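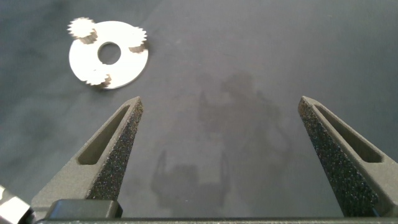

November 11, 2023, Wullbridge bench

Gear task, two arms. Carrying on from the July runs, same plate and same planet gears, new training set. Writing this up before I forget which checkpoint was which.

The set now stands at 996 demonstrations, all teleoperated, all with both wrist streams and the joint log. Jurgita Lukoševičius went through them last week and threw out the ones where the operator let go of the gear early and then nudged it down with a fingertip. We kept those in July and the policy learned to do it. It would drop the gear, tap it, and sit there. With those gone the tapping has mostly gone too, though it came back twice this morning on the peg furthest from the arm doing the placing.

What was compared:

- **Run A**: the placing arm's own wrist camera plus joints. The other arm is parked.
- **Run B**: as A, plus the wrist camera of the other arm, fingers open, held off to one side so it looks across at the plate.

90 trials of each, one trial being one full plate. Plate moved by hand between trials within the taped area (tape is under the mat, use the printed overlay on the monitor). Same seed, same training length, Tillik config unchanged except for the extra image input. I ran A and B alternately in blocks so the lamp warming up wouldn't favour either.

Result: B is better, and the gain is nearly all on the last gear. First and second gears go on about equally well in both. On the third, A tends to come down with the bore off the peg and then push. My reading is that with its own camera the arm can't see the underside of the gear it is holding once it is low over the plate, so it guesses. From the side you get the gap between gear and plate. I haven't proved that. Blanking the second camera for only the last part of the approach would test it and I want to do that next.

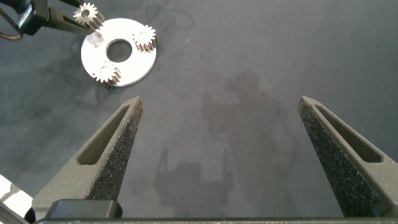

*Two gears on the plate, the third held in the other gripper near the upper-left rim. View from the wrist of the open gripper.*

Failures in B, from the trial notes:

- Gear tilted in the fingers before it reaches the plate. Most common one. The grip pads hold well but they also hold a crooked gear just as well as a straight one, and nothing in the policy corrects it.
- Arm stops above the peg and hovers until the time limit. Seems to happen when the plate is close to the edge of the taped area. Few demonstrations there.
- Fingers catch a gear already placed on the way out. Only seen when the retreat goes sideways instead of up. I've asked for the next demonstrations to retreat straight up.

Scoring: a trial counts only if every gear sits flat and the arm has let go. Jurgita scored from the recordings without knowing which run they came from, I scored at the bench. We disagreed on six trials, all to do with whether a gear was flat. Went with her score each time.

Hardware notes. The Mägi fingers are holding up, but check the pads before the next block – grit is coming away and some of it ends up on the mat. Wipe the mat down before starting. Shadows from the arm are heavy in the wrist view with the overhead lamp on its own. I left the lamp as it was for both runs so the comparison is fair, but I'd like a second one from the side before Skornia visit, if the bench is free to rewire. Any change to the lights means redoing A as well.
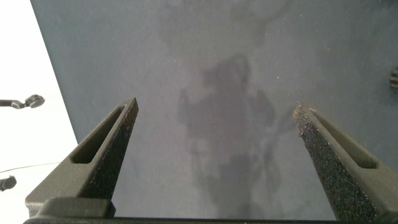
**Does the gain in B come simply from having more pixels to train on?**
I can't rule it out from these runs. The check is a run with the placing arm's own camera fed in twice, same input size as B, and if that stays level with A then the viewpoint is what matters.

That's one more block of 90, to be run with the lamp and the taped area as they are now. Training for it is queued under the same Tillik config name with "dup" on the end.

To do:

- Duplicate-camera run (me)
- Blank the second camera late in the approach, on the existing B checkpoint, no retraining needed
- More demonstrations near the edges of the taped area, straight-up retreat (Jurgita)
- New grip pads, order two pairs
- Move the July checkpoints off the bench machine, the disk is nearly full and the recorder stopped once this afternoon because of it. That trial was rerun and the broken file is marked in the sheet.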